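Skip to content
Home » About Us

About Grandbridge Floor Care

We sweep floors. We also mop them, polish them and, on request, give an opinion on them, but sweeping is how we started and it still pays for the van.

Grandbridge began with 3 clients on Ocampo Street, one of them a relative. We now look after almost 100 offices, waiting rooms and stairwells between Kondow and Laltutton. Most have tile. Tile is popular with people who don't have to clean the grout.

What we do

Evening and early morning visits, starting at 4 a.m. if you insist. We bring our own brooms, dustpans and bags. Paper is most of the job: scraps, wrappers, and whole sheets balled up and thrown at a bin by someone who believed in their aim. We sweep first and mop second, and yes, we have met companies that do it the other way around.

What we don't do

Windows above the ground floor. Carpets with a history. Your dishes.

The dustpan is on the floor, the bin is close by, and one paper ball is still waiting its turn.
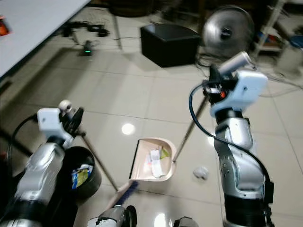 Get a quote

Send us your floor area and tell us what it's made of. Anything under 300 square feet is a flat rate. If you don't know what your floor is made of, we'll come and look at it.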